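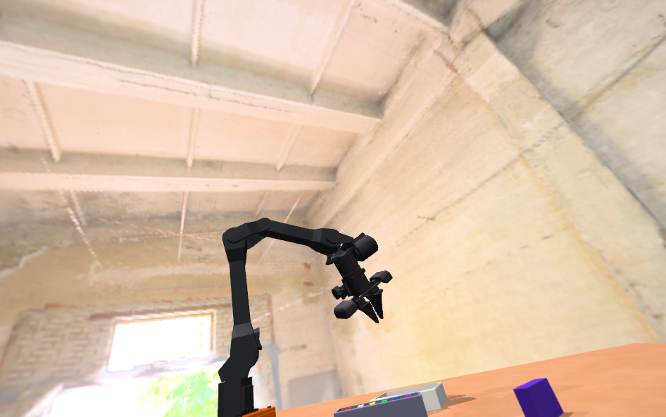 12/15/18

Badlow reed organ, bellows and exhausters. Carrying on from the last entry, where I had the case open and the keyboard off. Junpei Chiba was in for the morning and did the stripping with me. His notes are folded into mine, so if the handwriting changes on the loose sheets, that's why.

**Old cloth**

The cloth on the main reservoir is shot along every fold. It was patched at some point with what looks like tent canvas and contact cement, and the cement has gone into the wood at the hinge end. The factory glue under the rest of it let go with a damp rag and a warm iron. The cement didn't. Junpei scraped it with a dull chisel held nearly upright and I followed with 80 grit on a block. We stopped once the wood looked even in color. There is still a dark band at the hinge, but a drop of water soaks into it now instead of beading, so glue should take.

Kept a strip of the original cloth from behind the spring, where it never saw light. It's in the envelope taped inside the back cover of this book. It was black on the outside and a tan color on the rubber side. Use it to match thickness, not color.

Pencil marks inside the reservoir board: initials, something that may be a price, and a line across the grain that I think was a layout mark for the spring seat. Left all of it alone.

**Glue**

Started with the hide glue from Gill, the 335 gram strength. Soaked the granules in cold water over lunch and warmed the pot slowly. It was too quick for the long edges. By the time I had the cloth laid down the full length and turned the corner, the first part had gelled and wouldn't rub out. Pulled it off, washed the edge with hot water, and let it dry on the radiator shelf.

Second try was with the weaker stuff left over from the Brutuvell piano, thinned with around 300 ml of water to the batch. Much better. Long enough open time to set one edge, stretch, and iron it down through a damp cotton rag. The shop was cold in the morning and I should have warmed the boards before starting. I did that the second time, so I can't say for sure how much of the improvement was the glue and how much was the boards. Junpei thinks mostly the boards. He is probably right, but I'm staying with the weaker glue for the long sides anyway and saving the strong batch for the hinge blocks.

Don't leave the pot on overnight again. The last batch smelled bad and had to be thrown out.

**Order of work on the reservoir**

Writing this down because we got it wrong on the Clustovia organ and had to take a side off.

- Hinge first, canvas strip inside and out, left to dry under weight.
- Set the board open to its full travel with the wood props. Check the opening against the marks on the case rail, not against the old cloth, which had stretched.
- Cloth onto the fixed board all the way around, starting at the middle of the wide end and working out to both corners.
- Iron, wait, check for lifting.
- Then the moving board, same direction.
- Cardboard stiffeners go in before any of this. We cut new ones from file folder stock, doubled. The old ones are bagged in case the customer wants them.
- Fold it closed by hand while there is still a little give in the glue, then clamp lightly between boards.

The corners are the hard part. Junpei cut a paper pattern from the old cloth with the creases inked in and we used that to crease the new piece dry before any glue went near it. It worked well and I want to do it on the exhausters too. Pattern is rolled up in the tube with the other organ patterns, marked BADLOW RES.

**Exhausters**

Both stripped. The left one has a crack in the back board that follows the grain up from the bottom screw hole. It doesn't go all the way. Ran thin hot glue into it, worked it with a palette knife, and clamped it across. The right one is sound.

The flap valves were leather and had gone hard as a cracker. Cut new ones from the soft white skin, nap side to the wood, tacked at one end with the other end held by a short tape so it can lift but not flip over. The old tapes were a little too tight. On the right side, the flap barely lifted when I blew through the holes. I gave the new ones more slack. Too much and it will slap when the pedals are worked fast, so this needs to be checked before the cloth closes everything up.

Pedal straps are worn thin where they pass over the rollers. Ordered webbing, not in yet.

**Leak test**

Reservoir only, with the pan openings taped over. Pulled it open, held a thumb over the test hole, let go. It closed slowly, then faster toward the end. Soap on the corners showed nothing. A strip of tissue held near the spill valve moved, so that's where it's going. The valve leather has a groove worn into it from the seat. Will reface it and test again. I would rather not blame the new cloth until that's done.

Junpei asked if we should be measuring this with the water gauge instead of judging by eye. Yes, for the finished instrument. For now a slow close is enough to go on.

**Reeds**

Not started, except that I pulled two from the treble end to see what state they're in. Dusty, a bit of green on the brass, tongues look straight. Both spoke when I tried them by mouth with the puller. Put them back in their own cells. When we do the whole set, they go into the slotted board in order as they come out - no piles on the bench this time.

**Customer**

She called about the music desk. The fretwork on one side is broken and she has the missing part in a drawer at home. Asked her to bring it in and not to glue it herself. She also asked if it can be ready for the holiday and I said no. She was fine about it. It's going back to a front room with a wood stove, so I told her to keep it on the far wall and put a dish of water in the room. Need to write that on the invoice as well.

**Left to do**

- Reface spill valve, retest reservoir.
- Take clamps off the left exhauster, look at the crack in good light.
- Pattern and cut exhauster cloth. There should be enough on the roll if the long pieces are laid out first.
- Hinge blocks with the Gill glue, boards warmed.
- Find the missing screw for the bottom panel. It was in the tin lid and the lid has been moved.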